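Notes for the talk - gathering examples by hand

Start slow. Thank Heledd Jenkins for the invitation, and say how glad I am to see so many of the Brindberg crowd again (wave at the back row, they like that).

Open with the numbers. We set out to gather 600 examples of picking things up from a table and ended up with 1,969 - partly stubbornness, partly because Žofie Procházka wouldn't let us stop in August when the rest of us wanted a vacation. Of those we threw away 332, and I want to spend real time on the throwing away, so don't rush to the results.

Explain how a session goes. One person holds the gripper tool, one person resets the table, and you swap before your wrist starts complaining. Everybody thinks they'll remember to swap. Tell the Kirkegaard story if there's time, the short version please!

Then the approach. I used to tell new people to begin right on top of the object, and I was wrong about that. Start well back, with the fingers open, and let the learning system have the whole trip across the table. It needs the dull stretch as much as the grab.

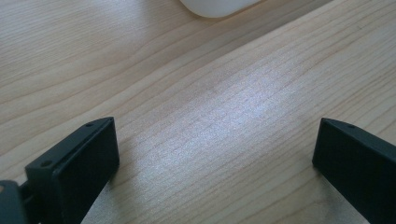 Shiny patches on the tabletop come next. We argued for weeks over whether to close the blinds, and Zulema Bustos finally talked us into leaving them alone, on the grounds that kitchens have windows too. I've come around to her side, though Poul Lauritsen hasn't, and he may well say so from the third row. Let him - it's a good argument to have out loud.

Pause for water. Then the labeling slides, and questions.

Comments

Þórarinn D.: Did you keep the 332 anywhere? We'd love some failed grasps to train against.

zulema_b: For the record, I said kitchens AND workshops.

Marit: Thanks for posting these, I missed the second half of the talk. How long was each session before you swapped?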